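Rathjen Police Close Two Burglary Cases, Court Gives Long Terms

The people of Rathjen got good news before the end of the year. The district court has sentenced three men for the break-ins at the storage units on the Fukura road, and the police say that two open cases are now closed. Many residents wrote to us after the decision and wanted to know what happens with their stolen things.

According to the police office, 3,547 items were found in a rented garage in Brellness. Most of them are hand tools, bicycle parts and small electronics. Owners have 60 days to claim them. You should bring a proof of purchase or an old photo where the item can be recognized, and also the number of your police report if you made one. 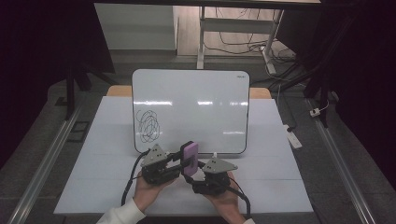

Inspector Ákos Takács, who led the investigation since March, thanked the shop owners who gave their door camera recordings. He said that the work went slowly at first, as many victims did not report the theft at all. "They thought it is too small for us," he told our newsletter. "Please report it also when it is only a drill."

The claims desk is on the ground floor of the Zilgate station, at the side entrance. It is open in the mornings only. If you cannot come personally, a family member may come with a signed letter from you. Bicycles are kept in another building and can be seen only with an appointment.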